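brerby-pages
Hand-held gripper recordings of notebooks and books being handled at a table

Maintained by Yaryna Semeniuk and Mervin Simard. Hardware by Etornam Boateng, who would like it known that version one was not his fault.

What this is

Brerby is a pair of hand-held grippers we built in a shared workshop, plus the recordings we make with them. You hold one in each hand and do a small job slowly. This release covers the paper jobs: opening a notebook, turning a page, closing it again, sliding a book across a cloth. Paper was Yaryna's idea. Mervin had suggested cups, and on bad evenings he still brings it up.

There are 319 episodes in the release, 64 of them held out for testing. Please don't train on the held-out ones. We can't stop you, but Jade Hiebert will be sad, and she does the splits.

Hardware

Each gripper has a grey printed body, a finger pad and a marker cube at the base. Print the cubes in white and stick the patterns on dead flat. A bubble under one corner cost us most of May. 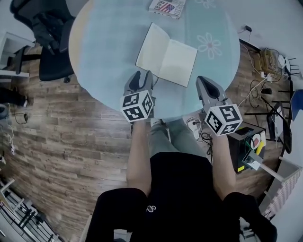
Both grippers at the round table, notebook open.

The tablecloth stays on. Kendra Friesen pointed out that a notebook on bare wood skates off the moment you push it, and she was right, annoyingly, after we had tried two other fixes.

Recording

1. Charge everything. Then check that it charged.
2. Start the head camera before the grippers. The sync script (stetari_sync) assumes this and will sulk otherwise.
3. Show both cubes to the head camera and hold still for 4 seconds.
4. Do the task. Don't talk with your hands.
5. Hold still again, then stop.

A good episode runs to about 96 seconds. Longer ones are usually somebody trying to separate two pages that had no wish to be separated. We kept those, tagged "stuck".

The gripper cameras are wide-angle and see a great deal more than the fingers. If you crop, crop after calibration, or the numbers come out as nonsense — confident, well-formatted nonsense. 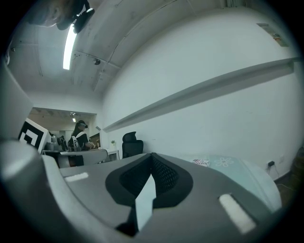

Calibration files sit next to each episode, one per gripper. Left and right are from the wearer's point of view. They were the other way round in the first upload, and we have had the emails.

Known problems

Cube tracking drops out when a sleeve covers a face. Roll them up.

Thin pages are hard to see against each other from the finger side. Use the head view for page counts.

Blank pages give a tracker very little to hold on to. Neither do they give the annotators much to live for.

The right gripper's trigger was restrung partway through; look for the "restrung" flag in the episode notes.

Licence and contact

Use it, change it, say where you got it. Bug reports go on the tracker. Replies mostly happen after 9 p.m., when the workshop is quiet and Etornam has stopped sanding.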